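Hado: wrist-view demonstrations of processor handling on server motherboards

Release notes and data card, Mon 27 March
Maintainer: Ingegerd Lindqvist

Summary

Hado is a set of 111 teleoperated demonstrations recorded for a study of contact-rich manipulation. The study asks whether a policy that sees only the wrist camera can align a processor with its socket as well as one that also gets joint torque. Camera-only and camera-plus-torque policies were trained on the same split with the same action head (Vasilakis, default settings).

Contents

Each episode is stored as one directory with color video, joint positions, joint torques, gripper opening and a short text label. Labels were written by the operator at the end of the episode. Failed episodes are kept and marked with outcome = 0. Do not drop them if you want to reproduce the baseline; the outcome head is trained on both classes.

Split

Train: all episodes except those listed in heldout.txt
Held out: 16 episodes, drawn before any training was run
Operators: 2, both present in each part of the split

Method

Policies predict a chunk of 15 actions in the gripper coordinate system. Observations are normalized per channel using training episodes only. Torque is low-pass filtered before it enters the encoder; the raw signal is also in the release. The alignment phase starts when the processor first comes within the approach radius set in config and ends at release or abort. Phase boundaries were computed from joint data and then corrected by hand.

Result

Torque helped in the last part of alignment and made no measurable difference during approach. Most camera-only failures were small rotation errors at contact. We do not claim that this carries over to other socket types or to a gripper with softer fingers.

Known issues

Timestamps in the Cotunora export drift against the joint log. Use the sync column, not the file times.
Lid reflections change a lot with wrist angle. Color jitter alone did not cover this.
The gripper hides a large part of the lower view in all episodes.
Torque on the last joint saturates in a few aborted episodes.

Sample views
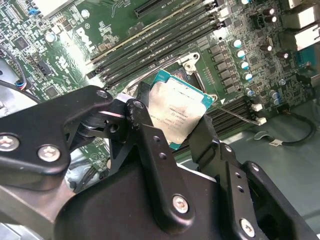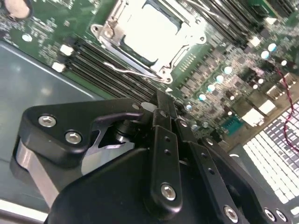
Wrist camera. Processor in the gripper in the first view; socket with its white cover in place in the second.

Comments on this release

Ashton Kingi reran the baseline on the Jorkirska cluster and reports the same ordering of the two policies, with a smaller gap once the torque filter is made causal. The shipped filter runs forward and backward over the whole episode, so the encoder gets information from later time steps. Kingi asks that the causal version become the default and that the old numbers stay in the table with a note. Pull request open, config key torque.causal.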